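Ada Zanetti
12th October

Right, a long one from me tonight, so get the kettle on. Several of you asked what I meant when I said I'd "finally sorted the cutlery" and I've been threatening to explain ever since. It's a thread about where forks live. You have been warned.
14 replies · 3 shares · 62 likes

For as long as I've had a kitchen I've kept everything in one deep drawer with a plastic tray in it, the sort with five sections that you get when you first leave home. Mine came from my mum's, and I think she had it from her sister. One corner was melted. I was fond of it in the way you get fond of things you see every day.
2 replies · 41 likes

The trouble with those trays is that they were designed for a household with knives, forks, spoons, teaspoons and nothing else whatsoever. They have never met a ladle. They don't know what to do with a potato peeler. Chopsticks go in crossways or don't go in at all, and then the drawer catches when you pull it and you're standing there rattling it with your soup going cold.
9 replies · 1 share · 88 likes

So in June, when we moved into the flat in Grevby, I made a bit of a vow. The new kitchen has 4 drawers in total, all of them shallow, and one of them is really a pretend drawer under the sink (you pull it and nothing comes, I've been caught twice). The old tray didn't fit in any of them. It went to Benedetta for her paints, where it's having a much happier life, I'm told.
5 replies · 53 likes

First attempt was jars. I'd saved loads of them and they looked lovely on the windowsill for a morning. Forks in one, spoons in another, chopsticks in the tall one that used to have passata in it. Then I reached for a wooden spoon in a hurry and the whole lot went into the sink. Glass and cutlery in the same plughole – I don't recommend it.
11 replies · 2 shares · 97 likes

Second attempt was one of those pots with holes in the bottom, which drains beautifully straight on to whatever is underneath it. Also everything stands bolt upright in a clump, so you can't get a teaspoon out without taking hold of the entire family. I gave that one three weeks, out of stubbornness mostly, and then it became a plant pot. The basil likes it.
4 replies · 60 likes

It was Nazareno Caputo from downstairs who put me on to wire baskets. He used to run the kitchen at a school with 400 children in it, so I tend to listen. His view is that anything you use every day should be somewhere you can see it and carry it, and that drawers are for things you're slightly ashamed of. I've thought about that a great deal more than he probably meant me to.
8 replies · 5 shares · 121 likes

What I liked straight away was the handle. You pick the whole thing up, take it to the table, put it down in the middle and people help themselves. No more "has everyone got a spoon", no more me popping up and down all through dinner like a meerkat. And because the sides are open you can tell from across the room if you've run out of something.
3 replies · 74 likes

It did take a bit of working out how to load it, mind. I started by standing everything up neatly, and it simply lay down again. Open baskets want things to lean! Long things go in at a slant with their ends sticking out over the rim, and heavier things go in a corner where they've got two sides to rest on. Once I'd stopped fighting that, it more or less sorted itself.
6 replies · 1 share · 58 likes 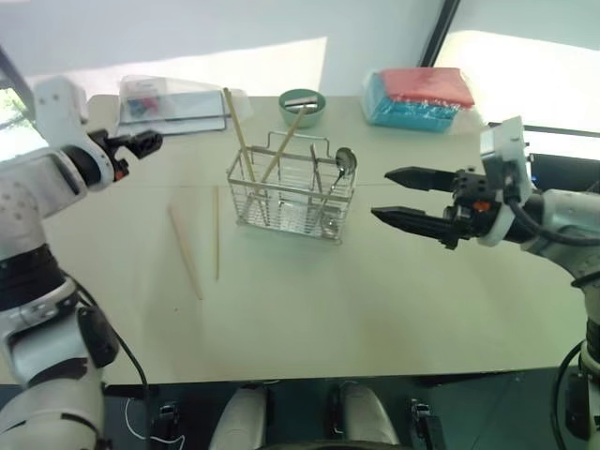
19 replies · 7 shares · 177 likes

The chopsticks are still my weak point, I'll admit. I had grand ideas about keeping them in pairs with a little elastic band round each, and that lasted until the first time we had people over and I found bands in the noodles. Now they go in singly and you fish about for two that are near enough the same length. Sveva says this is barbaric. Sveva owns a special lacquered box, so of course she does.
12 replies · 83 likes

The ladle question has been more of a debate. My other half thinks serving things should be kept apart from eating things, and I can see the logic, but we've only so much worktop and a ladle on its own always ends up on its back in a puddle. For now it goes in the basket with its head up, leaning, and I'm calling it settled. I'll let you know if there's an uprising.
7 replies · 49 likes

A few practical bits, as people always ask. Put the basket down on a folded cloth if your table marks easily. Thin teaspoons will slip through wider wires, so check the gaps in the shop before you fall in love with one (take a teaspoon in your pocket, I did, the lady was very nice about it). And sharp knives stay out of it altogether, please. Ours are on the wall by the cooker.
10 replies · 6 shares · 95 likes

Washing it is easy enough. I empty everything out every couple of weeks, give it a go with an old toothbrush along the bottom where the crumbs gather, then leave it upside down overnight. Takes me 10 minutes if the radio's any good.
1 reply · 37 likes

Gualtiero, you asked if it would do for a narrowboat and I've been meaning to answer you properly. I think yes, so long as you can wedge it somewhere when you're moving, otherwise you'll be picking forks out of the bilge. Would a hook through the handle work? Send me a picture of your galley and I'll have a ponder.
4 replies · 22 likes

Next on the list is the cupboard with all the lids in it. I opened it this morning, had a look, and shut it again. If anybody has managed to store pan lids in a way that doesn't end in an avalanche, I would dearly love to hear from you.
31 replies · 2 shares · 104 likes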